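**Skitilon workshop simulation package: notice to prospective customers**

**1/4** Dremico is now accepting orders for Skitilon, a simulated workshop for teams that program robot arms. The license is $249 per seat.

**2/4** Each seat includes 34 practice tasks and a library of tools and furniture. Room layouts may be edited and saved.

**3/4** Views from the workshop room, with the pegboard on the wall and the blue cart:

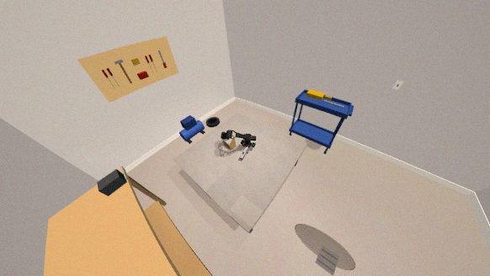
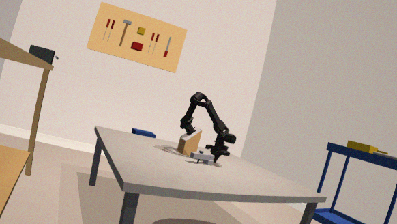

**4/4** Schools ordering before the end of May receive support at no added charge. Orders are limited to 100 seats per school. Please direct questions on licensing to Yevdokiia Symonenko, Customer Services.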